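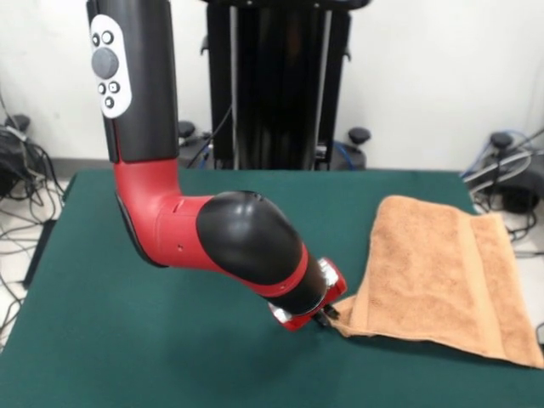

Ein Lob des gefalteten Handtuchs

Es gibt Hausarbeiten, die ich aufschiebe, bis Besuch droht. Fenster zum Beispiel, und das Fach unter der Spüle. Handtücher gehören nicht dazu. Auf Handtücher freue ich mich, und zwar schon, wenn die Maschine noch läuft! Ich weiß, dass das eine Minderheitenmeinung ist. In meinem Bekanntenkreis werden Handtücher gestopft, geknüllt, über Türen gehängt oder gleich im Korb gelassen, bis man sie wieder braucht. Alles erlaubt. Aber ich möchte an dieser Stelle einmal leidenschaftlich für das Falten werben.

Frottee ist nämlich ein wunderbarer Stoff dafür. Ein Oberhemd verlangt Präzision, ein Spannbettlaken verlangt Nerven (ich habe schon welche zu zweit gefaltet und danach eine Viertelstunde geschwiegen), aber ein Frottiertuch ist gutmütig. Es hat die richtige Schwere, es rutscht nicht weg, die Schlingen halten sich gegenseitig fest. Man packt es an einer Ecke, hebt sie an, legt sie hinüber, streicht einmal mit der flachen Hand darüber, und schon liegt da etwas, das vorher nicht da war: ein weiches, dickes Rechteck. Und wenn das Rechteck ein bisschen schief gerät, dann ist es eben ein schiefes Rechteck, der Schrank verzeiht das.

Gelernt habe ich es bei Remedios Vidal, in deren kleiner Pension ich als Studentin einen Sommer lang die Wäsche gemacht habe, ab Juni, bei offenen Fenstern. Sie faltete grundsätzlich auf einer Stoffunterlage, nie auf der blanken Tischplatte. Ich hielt das damals für eine Marotte. Inzwischen mache ich es genauso und will nicht mehr zurück. Auf einer Decke bleibt das Tuch liegen, wo man es hinlegt, während es auf lackiertem Holz bei jedem Griff mitwandert. Dunkelgrün ist übrigens eine herrliche Farbe dafür! Helle Handtücher leuchten darauf geradezu, besonders die in Pfirsich, Apricot und diesem leicht angestaubten Orange, das man vor ein paar Jahren niemandem mehr schenken durfte und das ich nie aufgehört habe zu lieben.

Überhaupt, die Farben. Ich verstehe den Siegeszug des weißen Hotelhandtuchs nicht. Weiß sieht am ersten Tag großartig aus und danach immer ein wenig beleidigt. Ein orangebraunes Tuch dagegen wird mit den Jahren sanfter, es bleicht freundlich aus, es passt zu Holz und zu Fliesen und zu müden Gesichtern am Morgen. Meine Nachbarin Analyn Ocampo hat ihr ganzes Bad in solchen Tönen und behauptet, man friere darin weniger. Ich glaube ihr jedes Wort.

Nun zur Streitfrage: Drittel oder Hälfte? Ich bin entschieden für das Drittel. Erst der Länge nach von beiden Seiten zur Mitte hin, dann quer, und zwar so, dass alle Kanten innen verschwinden und vorne im Regal nur der runde Bug zu sehen ist. Die Hälftenfalter haben das schnellere Verfahren, das gebe ich gern zu, dafür schauen bei ihnen die Säume heraus wie Zettel aus einem Telefonbuch. Czesław Walczak, mit dem ich seit langem in einem Haus wohne und über fast alles einig bin, faltet Hälften. Wir haben deshalb 2 Stapel im Schrank. Von der Rollfraktion will ich gar nicht erst anfangen, obwohl ich einräume, dass eine Rolle in der Sporttasche ihre Berechtigung hat.

Weichspüler lehne ich ab, das muss noch hinein. Er macht das Tuch glitschig und nimmt ihm den Durst. Viel besser ist es, jedes Stück vor dem Aufhängen zweimal kräftig auszuschlagen, dass es knallt. Danach stehen die Schlingen auf, der Stoff wird flauschig und lässt sich hinterher auch schöner legen. Wer einen Trockner hat, braucht das nicht, verpasst aber das Knallen.

Was mich an der ganzen Sache so begeistert, ist wohl ihre Größe. Ein Handtuch ist genau so groß, dass zwei Arme es bewältigen, und genau so schnell fertig, dass man dabei einen Gedanken zu Ende denken kann, aber keinen Sorgenberg aufbauen. Ich habe beim Falten Briefe entworfen, Rezepte umgestellt und einmal beschlossen, eine Stelle zu kündigen. Man steht dabei, das Radio läuft, der Stapel wächst. Nach dem letzten Tuch bin ich jedes Mal ein bisschen enttäuscht, dass der Korb schon leer ist, und gehe nachsehen, ob im Bad nicht noch eins hängt, das in die nächste Wäsche könnte.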